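Zosik Help Desk
Ticket 5613: Label sheets drift down the page after row four
Status: Resolved
Product: Plomach label printer, sheet feed
Opened by: Aarti Srivastava
Assigned to: Kiran Mathur

Aarti Srivastava, 13 October 2020
Hi all! I print the alphabet stickers for our reading club and I love this printer, but since the last update the letters creep downward. Row one is perfect. By the bottom row the letter is sitting half on the next sticker. I'm on template 18, plain letter-size sheets, printing from the Maurya layout program. Test page comes out fine, which is driving me a little nuts.

Kiran Mathur
Great report, thank you! A good test page with a creeping template nearly always means scaling. Can you tell me what the print window shows next to "Page size"? Also, does it creep the same amount on plain paper?

Aarti Srivastava
Page size says "Fit." Plain paper does the same thing, I held it up to the window over a blank sticker sheet and the rows slide apart just like before. 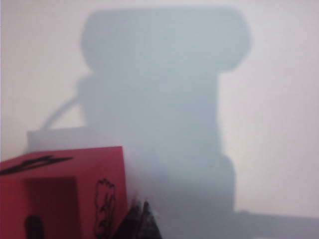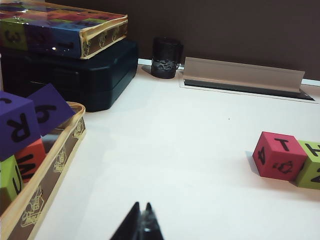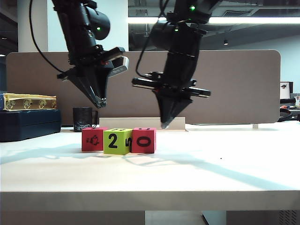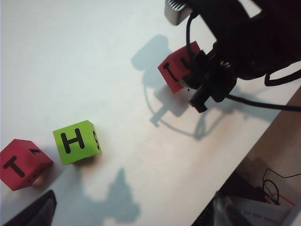
Does changing "Fit" to "Actual size" mean I have to set up all my templates again?

Your templates stay as they are. The setting lives in the print window, so change it there, click Save as Default, and every template will pick it up.

Aarti Srivastava
Ooh, so much better! Rows one through five are dead on. The last row is still a hair low, maybe the thickness of a pencil line. Is that a second problem?

Kiran Mathur
It is, and I'm happy you spotted it! The update put the feed adjustment back to 0. Please try this:
1. Hold the feed button until the light blinks, then let go.
2. Open Tools, then Feed Adjustment.
3. Type 13 and click Apply.
4. Print one sheet on plain paper before using stickers.
If the last row ends up high, go down one step at a time.

Aarti Srivastava
13 was a touch high. 12 was still high. 11 is beautiful!! I ran the whole alphabet, capitals and lowercase, and even the W fits with room to spare (it never did before, I used to trim it with scissors).

Ankit Jaiswal
Jumping in from the software side. We've got the reset on our list for the next update. Write down your 11 in case it goes back to 0 again.

Aarti Srivastava
Taped it inside the lid. Thanks, both of you, this was fun!

Kiran Mathur
Marking as resolved. Reply here any time and the ticket will reopen.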